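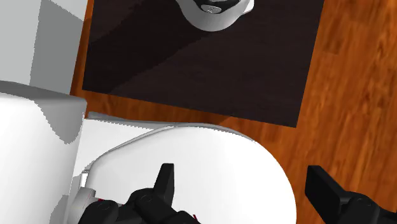

Trivholm Washroom Repairs: Progress to End of August

Work under the Bevier grant started at the north block and has moved on to the south. Of the 200 toilets on the list, 187 have been checked for leaks. Worn fill valves and flappers were replaced in 66 of them. The remaining units are in the Hervieu wing, where we are waiting for keys.

Tanks with a side-mounted handle take a different lever, and Abdelkrim Cherkaoui has ordered 20.
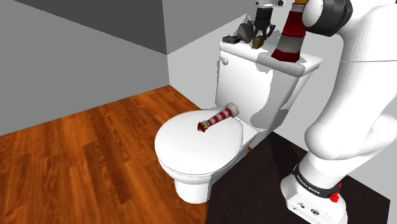

Costs and next steps

Spending is within budget. Darkine raised its price for shutoff valves, and we covered the increase from the parts line. Amr Mahrous will send the water meter readings with the next report. We ask that the second payment be released on the original schedule.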